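How to Eat Well at the Airport Without Blowing Your Trip Budget 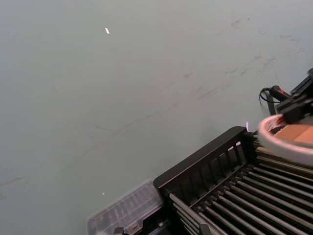
A tabletop with a few scuffs on it.

I fly out of Kirencombe nearly 30 times a year, and for the longest time I just grabbed whatever was closest to my gate and paid whatever they asked. I once spent $32 on a sandwich, a bag of chips and a juice. Never again! So this is what I do now.

1. Look up the terminal map the night before. Check which side of security each place is on. At Kirencombe the good bakery (Benon - get the cheese roll) is out front before the checkpoint, so if you go straight through, you've missed it.

2. Eat before security if the line is short. Solid food can go through the checkpoint with you too, so I often buy two rolls and save one for the plane. Soup, yogurt and dips are a different story, so finish those first.

3. Bring an empty bottle. Fill it at the fountain past the scanners. I paid $6 for water last July and I'm still grumpy.

4. Order ahead if you can. Anghel, the noodle counter in the main hall, takes orders on its website. I put mine in while I'm taking my shoes off (okay, right after) and it's usually bagged up by the time I walk over.

5. Check the opening hours. If you're on the first flight out, half the counters may still have their shutters down. My friend Ruxandra Văduva flies to Prarow at dawn and keeps oatmeal packets in her carry-on - you just ask a coffee stand for a cup of hot water.

6. Save your receipt. Some parking lots knock a little off if you've spent money inside, and it only takes a second to ask at the booth.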